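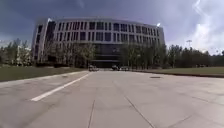 Cisternas House, exterior and forecourt
Quarterly walkround, 7th August
Checked by: site safety, Zukby Facilities

1. Forecourt paving: trip hazards
PASS, with grumbles. One slab outside the main doors rocks like a pub table. Marked with yellow paint, as it was last quarter. The paint is wearing better than the slab.

2. Main entrance doors
PASS. Left-hand door takes 4 seconds longer to close than the right. Adjusted. Now the right one is slower.

3. Roof edge lights
PASS. Both working. Timer still believes it is October, so they come on when they fancy. Sonolell have the job, ref 341.

4. Trees along the front
ACTION. Lower branches by the entrance to be lifted before they start greeting visitors at eye level. Roots checked at paving edge, no heave yet.

5. Upper floor windows (from ground)
PASS. No slipped seals seen. Cleaning anchors not inspected, see roof sheet, which I am told exists.

6. Drainage
ACTION. 3 gullies holding leaves and a quantity of sandwich wrapper. Clear before the next proper downpour.

7. Fire assembly point
FAIL. Sign has been turned through 90 degrees and now sends everyone into the bin store. Turn back and fix with bolts this time, please. Cable ties are not bolts.

8. Vehicle access
PASS. Fire route clear at time of check. Skultier delivery drivers reminded that hazard lights do not create a parking space.

Items 4, 6 and 7 to be closed before the next walkround. Item 1 carried over again.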